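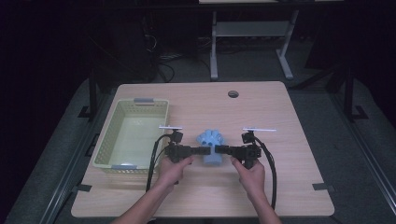
Cuesta Project – Demonstration Working Group
Minutes of the meeting held 11 Feb 2023

Present: Tin-yau Poon (chair), Jairo Rivadeneyra (minutes), two operators from the day shift, one guest from Tandis by phone.
Apologies: the Sterex contact, who sent written comments.

1. Minutes of the last meeting

The January minutes were accepted with one correction. Under item 4, "left arm" should read "left gripper". Jairo has fixed the copy in the shared folder.

2. Recording totals

Jairo reported that the set now holds 1,291 accepted demonstrations made with the hand-held grippers. Of these, 343 came in since the January meeting. A further 106 were rejected on review. The main causes were a lost position track on one side and clips started before both grippers were in view of the table. The rejected clips will be kept in their own folder and not deleted until Tandis has looked at them.

Tin-yau asked whether the rejects were mostly from one operator. Jairo said no, they were spread evenly, but more of them came at the end of long sessions. Agreed to cap a session at 60 minutes with a proper break before the next.

3. Basket task

The task was discussed at some length. The operator takes hold of one object with both grippers, one from each side, lifts it and sets it down in the basket. With the light blue plastic part the fingers have to meet the rounded sides squarely or the part turns. One operator said it helps to bring both fingers to the part first, stop, and then lift. The other does it in one motion and finds the pause awkward.

Tandis would like both styles kept out of the same training batch. Tin-yau did not want to throw away good recordings over this. Settled as follows: clips will be tagged "pause" or "no pause" at review, and Tandis can sort them as they like. Going forward, operators use the pause.

Basket position: it stays on the left half of the table for the current batch. A right-side batch will follow once the left side is finished.

4. Glove task

The knitted gloves are harder. Picking up near the base of the fingers has worked better than picking up by the cuff, where the ribbing tends to slide.

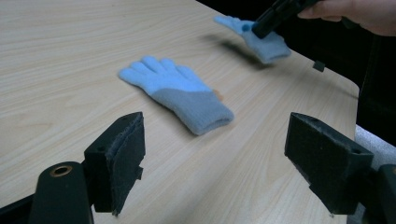 The written comments from Sterex asked that the starting pose of each glove be varied more. At present most clips start with the glove flat and the fingers pointing away from the operator. Agreed to add starts with the glove turned sideways and with the cuff folded over. Crumpled starts are put off until the flat ones are done.

Speed was also raised. Several clips show the glove being carried quickly enough to blur, and the Tandis guest said the training side can use a little of this but not much. Operators are asked to slow down on the carry. No change to the speed of the approach.

5. Gripper pads

The padding on the inner faces of the fingers is fraying in places. Prirell quoted for a firmer material in January. Tin-yau is against changing it in the middle of a batch, because the grip on cloth would change with it. Jairo pointed out that the pads on the robot would then need changing as well, or the demonstrations will not match what the arm can do. Decision: trim loose fibers, carry on with the present pads to the end of the glove task, then change both sets together.

6. Cables

An operator said the cable on the left gripper catches on the rim of the basket when reaching across. Nothing has been damaged. Jairo will try routing it over the forearm and report back. If that is no better, the basket moves a little farther from the operator, and the new position gets marked on the table.

7. Remote control trial

Tin-yau gave a short update. Driving the arm remotely is still slower than hand demonstration for both tasks, and the delay makes the glove pick hard to judge. It remains useful for collecting corrections when the trained robot gets stuck. The trial will go on for corrections only.

8. Actions

Jairo – add "pause" and "no pause" tags to the review form
Jairo – cable routing, left gripper
Tin-yau – reply to Sterex on starting poses
Tin-yau – ask Prirell if the January quote still stands for two sets
Operators – sideways and folded-cuff starts, from the next session

9. Any other business

The guest asked for a copy of the operator instructions. Jairo will send the current version once the session limit has been added.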